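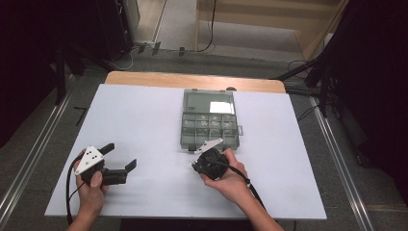
Week 4 of Household Systems is given over to small parts: screws, washers, beads, fuses, picture hooks, the one earring, the key to something. By small parts I mean anything that fits through the hole in a pocket. Last week's reading dealt with closets, and several of you wrote to say you had been inspired. Good. A closet is easy, because a coat is large and cannot roll under the refrigerator. For this week you need a compartment box, and the cheap kind will do: see-through plastic, a lid that opens all the way back and lies flat, two rows of little compartments, a latch tab that you will break by July. Put it on a pale board like the one on the table, and work with the lid open. A dark screw shows up on a pale board. On a patterned tablecloth it is gone until Thanksgiving.

Home
Syllabus
Handouts
Readings
Lab hours
Contact

HOUSEHOLD SYSTEMS, HANDOUT 4
Small Parts and the Compartment Box
February 5, 2019

1. Before you sort

Bring your own junk. The course supplies boxes but it does not supply junk, as every household I have visited is well stocked. A drawer's worth is enough. The student in an earlier section who brought a bathtub's worth was admired and then left behind when the building closed.

Tip everything into a tray with a raised edge. Take out whatever is obviously trash: bent staples, dead batteries (these go to the battery bin, which is by the stairs and is not the trash), dried-up tubes of glue, ketchup. There is always ketchup.

Do not start labeling. People love to start labeling. They write "MISC" on the first compartment and consider the evening a success.

2. First sort: by use

Make loose piles on the board. Go by what the thing does in your house, which may have little to do with what the store called it. If your cup hooks hold up extension cords, they belong with the cords.

Suggested piles for a general household box:

- hanging things on walls
- fixing furniture
- electrical, small
- sewing and buttons
- came with something, purpose unknown

The last pile will be the largest. Give it a compartment, one, and when that compartment is full the oldest item goes. I have kept a small white plastic wedge from an Estside bookcase through 2 moves. The bookcase did not survive the first.

3. Second sort: by size

Within each pile, go large to small. The usual mistake is to give the largest compartment to the thing you own most of. Give it to the longest thing. You may own 500 thumbtacks, but thumbtacks are flexible about where they live and a four-inch bolt has needs.

Fill each compartment to two thirds. Past that, parts ride up over the dividers when the lid closes, and you have built an expensive maraca. Before you buy a box, close the lid and look along the side: if daylight shows between the lid and the dividers, the small washers will find it. The Porkow boxes in the lab cupboard have this fault, and we keep them for teaching purposes and out of thrift.

4. Labels

Label the lid on the inside as well as the outside. An open lid hides its own top, and you will be reading it with your hands full. Use a plain word. "Fasteners, assorted" tells a tired person nothing. "Screws" is fine. "Screws that fit the gate" is better.

Pencil on paper tape comes off cleanly. Permanent marker on plastic is permanent, as the name warned you.

5. Closing and carrying

Close the latch, then press the lid at the corners. Carry the box flat. The handle on some models is an invitation to carry it upright, and you should decline.

6. Reading and assignment

Read El Khatib, "The Divided Tray," chapters 2 and 3. Chapter 1 is a history of the egg carton and may be skipped by people with jobs. Those who enjoyed it should see the Goltmont hardware catalog on reserve, which lists 3065 items and has no index.

Sort one drawer at home. Hand in one page: what your piles were, which pile gave you trouble, and what you did with the unknowns. Leave the box alone for a week, then add a note on what has already migrated. The page is worth 100 points, 2 of which are for legible handwriting. Please don't bring me the box.

Next week: cables. Bring patience and something to tie them with.

Shares: 14
Comments (4)

buttonjar
What about fishing tackle boxes? My grandfather's has deeper compartments and I already own it.

sectionB_back_row
Did the drawer. My unknown pile filled the compartment twice over. Is a second box cheating?

Instructor
Tackle boxes are fine, but check for hooks before you put your hand in. A second box is cheating.

plainwasher
I read the egg carton chapter and it's the best one.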